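Kadside sucht Testhaushalte für Sofa- und Sesselbezüge

Kadside stellt waschbare Bezüge und Überwürfe für Polstermöbel her. Für die neue Reihe Brasex suchen wir 187 Haushalte, die unsere Bezüge im Alltag benutzen und uns regelmäßig berichten, wie sie sich halten. Der Test beginnt nach der Auslieferung im Herbst und endet im Februar.

Im Labor lassen wir jeden Stoff scheuern, bis das Gewebe nachgibt. Was dabei fehlt, sind Krümel, Haustiere, Kinder mit Filzstiften und Leute, die abends immer auf derselben Seite sitzen. Der letzte Haushaltstest hat uns gezeigt, dass die Nähte an den Armlehnen viel früher aufgehen als im Labor. Die neue Reihe ist dort anders vernäht, und wir wollen wissen, ob das reicht.

Was Sie tun

Sie erhalten von uns einen Bezug in Ihrer Größe und ziehen ihn selbst auf. Eine Anleitung liegt bei, Werkzeug brauchen Sie keines. Danach benutzen Sie Ihr Sofa oder Ihren Sessel wie sonst auch. Alle drei Wochen füllen Sie einen Fragebogen aus (online oder auf Papier) und notieren dort auch Wäschen und Flecken. Am Ende schicken Sie den Bezug an uns zurück, ungewaschen. Das Porto übernehmen wir. 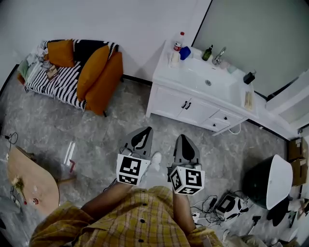 Wer mitmachen kann

Sie sind volljährig, wohnen in Deutschland oder Österreich und haben mindestens ein Sofa oder einen Sessel, der fast täglich benutzt wird. Das Alter des Möbels spielt keine Rolle. Ledermöbel können wir leider nicht berücksichtigen, ebenso keine Schlafsofas mit außen liegendem Gestell. Haushalte mit Hund oder Katze sind ausdrücklich willkommen — beim letzten Mal waren es zu wenige.

Eine Waschmaschine mit Schonprogramm sollte vorhanden sein. Bitte benutzen Sie während des Tests keine Imprägniersprays.

Was Sie bekommen

Nach Abschluss erhalten Sie einen neuen Bezug aus der Serie, Farbe nach Wahl, dazu einen Einkaufsgutschein. Wer vorzeitig aufhört, schickt den Testbezug zurück und hat keine weiteren Verpflichtungen. Ein Anspruch auf Teilnahme besteht nicht. Beim letzten Aufruf gingen fast 900 Bewerbungen ein, wir bitten deshalb um Geduld mit der Antwort.

Bewerbung

Bitte nutzen Sie das Formular auf unserer Internetseite, Stichwort »Brasex Haushaltstest«. Wir brauchen Breite, Tiefe und Höhe des Möbels, die Zahl der Personen im Haushalt und Angaben zu Haustieren. Gemessen wird an der breitesten Stelle, einschließlich der Armlehnen. Ihre Angaben verwenden wir nur für die Auswahl, sie werden nach Testende gelöscht.

Stand: 16. Juni 2022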